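Flunton Home Pack, data card

Flunton is a paid pack of simulated rooms for testing an arm with a two-finger gripper. It is sold by Groen. We used version 2 for our review in May.

The pack has 200 rooms and 1341 episodes. Each episode keeps the wrist view and the joint values.

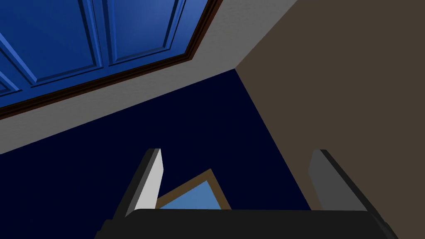
Loading was easy, and the whole pack took 44 minutes on our office computer. The manual is short but clear. We miss a list of the wall colors, and the license does not allow sharing the rooms.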